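Renden to Hovia on the coast trail: ferry connection, water, and tent rules

Posted in: Trails and Parks > Multi-day walks
Tags: coast trail, ferry, camping, water

pebblefoot_3131

I am planning to walk the coast trail from Renden to Hovia in three days in early June. The park page and the printed map disagree on several points.

1. The map shows a ferry landing at Grolloso. The park page lists no service there. Does the boat still stop, and does it have to be requested?
2. Is there any reliable water between Grolloso and the Hviid lighthouse? The map marks a spring. The contour lines suggest it drains a very small area.
3. Are tents allowed outside the marked sites if they are out of sight of the trail?

I carry a 50 liter pack and a squeeze filter. I would prefer not to haul two days of water over the headland.

saltmarsh_walker

Taking these in your order.

Ferry: the boat stops at Grolloso on request only. You call the harbor office in Renden the day before, by 3 p.m., and give the number of people. If nobody has called, the boat goes straight past. The landing is a concrete ramp with no shelter, and service is dropped when the swell comes from the southwest. If you are using it as an exit, keep a spare day. The road out from Grolloso is gravel and has no bus.

Water: the spring is real but seasonal. It comes out of a pipe below the trail, at the second stile after the sheep pens, and it slows to a drip once the spring rain stops. In early June I would not count on it. There is a tap at the Grolloso campground and another at the lighthouse parking lot. Fill up at the first and carry enough to reach the second. The stream in between runs through pasture. A squeeze filter will take out the sediment and most of what matters, but it does nothing for farm chemicals.

Tents: no. Camping is restricted to marked sites inside the park boundary. The boundary ends at the stone wall north of the lighthouse. Past the wall it is private grazing land and you need to ask at the farm.

trailmix_dan

just take the bus to Hovia and do it backwards, wind is behind you. never had a problem with water but I went in March

kelpline

Adding to the first reply, which is correct as far as I know.

The reverse direction has one technical advantage. The long climb to the headland is graded more gently from the Hovia side, with switchbacks instead of steps. The disadvantage is the ferry. Northbound boats reach Renden after the last inland bus has left, except on Thursday, when there is a late one.

The 70 liter water tank shown on older maps at the headland shelter has been removed. Ignore it.

Campground facilities at Grolloso: two toilets, a cold tap, a covered cooking bench, and a laundry room beside the office. The office sells gas canisters with a screw thread only. If your stove takes the clip type, buy fuel in Renden before you start. 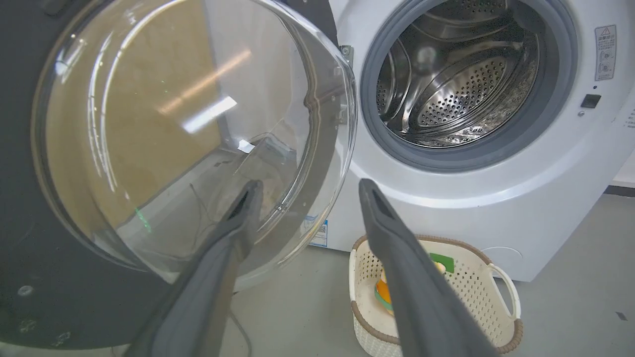
Cards are accepted at the office but the signal drops out often, so bring enough cash for the site fee.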